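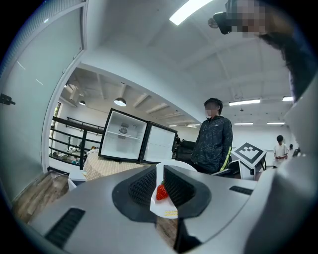 ## The small fridge and what it is good for

My first mini fridge stood under the stairs in a rented house in Drurnside, and I was ashamed of it. It made a noise like a person clearing his throat. In it I kept milk, one piece of cheese and, in summer, strawberries from the market, which I bought too many of every time.

Now I own my second one, and I think about small fridges more than is normal. When a friend moves to a studio apartment, I am the one who gets the phone call. The first question is always which model. I prefer to ask first what the person eats.

A small fridge has one shelf or two, and often this shelf is a thin wire rack. Wire lets the cold air move, but it is not kind to soft fruit. A strawberry that lies on a wire gets a line pressed into its side, and the next day this line is brown. Put a plate under it. A small paper plate is enough, with the berries in one layer and the leaves still on. I wash them only when I want to eat them.

Ulla Harju has sold household appliances in her shop, Suominen, for 26 years. The shop has the name of the family who had it before her. She keeps 30 small fridges on the floor, and she opens the doors of all of them when a customer comes in.

"People look at the outside," she told me. "I want them to look at the door. Which way does it open? Can you stand next to it, or does it hit your knee?"

I had never considered this. In my kitchen the door opens to the right, toward the wall, and for three years I took out my breakfast by reaching around it. Ulla says that many small models let you move the hinge to the other side with a simple screwdriver. Mine did. It took me one evening and some bad words in two languages.

She also talks about where the fridge should stand. On a table is better for the back, because you don't have to bend, but the table must be steady and the fridge must have free space behind it. If you use a tablecloth, it should not hang loose at the back where the warm air comes out. Ulla likes cloths under fridges. I don't, they slide.

Then there is the question of the fan. Some small fridges have one inside, at the back, and it helps to spread the cold evenly. It also dries things. Lettuce becomes sad very quickly if it lies close to it. I keep a closed box for leaves and herbs, and I put the fruit as far to the front as I can.

At Suominen I compared two models for this article. The Bandoron costs 137 and is the quieter one, with a shelf that you can lift out with one hand. The Ternard is larger inside, but its shelf is fixed, so a tall bottle has to lie down. I left a bottle of juice lying in it during my visit and it leaked a little through the cap. Ulla gave me a cloth and said nothing.

I would take the Bandoron for one person who cooks. For an office, where everybody brings a lunch box, the Ternard is easier, because boxes can be put in flat.

A few more words about cleaning. An empty fridge is a pleasant thing, white and without smell, and it stays so for perhaps a week. I take everything out once a month and wipe the walls with warm water and a spoon of baking soda. The rubber around the door needs a soft brush – crumbs go into the fold and then the door does not close well. After this I leave the door open until the inside is dry, and I eat what was too old to go back in, if it is still allowed to be eaten.

Last March it was half a jar of olives and the last of the strawberries.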